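**Kisaswood to release household door-opening demonstrations collected in simulation**

PLODBERG, Dec 27, 2020 – Kisaswood, a developer of software for mobile manipulation, today announced the first release of Grecu, a set of recorded demonstrations for training robots to open, pass through and close interior doors. The release contains 600 demonstrations, all recorded in simulated homes and all performed by human operators.

Doors remain a frequent cause of failure for indoor mobile robots. The motion is simple to state and hard to generalize: handle height, swing direction, clearance and floor level differ from one home to the next, and a controller tuned for one door will often stall on another. Grecu is intended for teams that train control policies from examples and need more variety than a single test door can supply.

**Contents of the release**

Each demonstration is stored as a synchronized record of rendered color views, depth, joint positions of the simulated robot, operator commands and door hinge angle. Door mass, hinge friction and closer force are written to the header of every record, so that users can filter by physical difficulty as well as by appearance.

The 600 demonstrations are divided into three equal groups of 200:

- Opening by pulling toward the robot
- Opening by pushing away from the robot
- Closing from a partly open position

Recordings in which the operator lost contact with the handle and recovered have been kept and labeled. Recordings that ended without completing the task are supplied in a separate folder and are not included in the total. Kisaswood recommends that users training by direct imitation leave this folder out, and that users training a success classifier include it.

**Collection method**

Operators worked from the company's Sidham office with handheld controllers, viewing the simulated home through a headset. Operators received a written task and a start position before each recording and were free to choose their own approach. No scripted motion planner was used at any stage. Kisaswood found in early trials that planned trajectories were smoother than human ones but showed little of the small corrective motion that a learning system needs to see near the handle.

Door state, robot start position and lighting were drawn at random before each recording. Small objects on nearby surfaces were also rearranged. Start positions were rejected only if the robot overlapped a wall or a piece of furniture.

The company reviewed every recording twice: once by automated check for dropped data and impossible joint speeds, and once by a reviewer who confirmed the task label.

**Layouts**

The release covers 13 home layouts. One is modeled on the floor plan of a 1959 house and has narrower hallways than the others. Three layouts are held back from the training portion and reserved for evaluation – results reported on Grecu should state whether these were used.

**Availability**

Grecu is available today to research groups at no charge on signing of the data license. Commercial terms are available on request. The download includes the demonstrations, the layout files, a reader library and a baseline policy with training settings. A second release, planned for June, will add sliding doors and double doors. Kisaswood does not plan to change the record format between the two releases, and software written for the first will read the second without modification.

**About Kisaswood**

Kisaswood develops simulation and data collection tools for robots that work in homes and small offices. The company is based in Plodberg and operates a collection facility in Sidham.

**Note on rendered views**

Grecu views are rendered at moderate detail in favor of recording speed, and users should expect visible artifacts at some material boundaries. The stepped edge where the dark planks meet the beige tile, running beneath the open paneled door, is typical. Such artifacts affect color views only and have no effect on contact, hinge angle or depth. Users who need cleaner images can render the recorded motion again at higher settings with the supplied layout files. 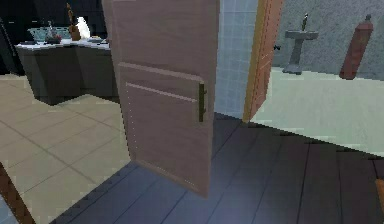
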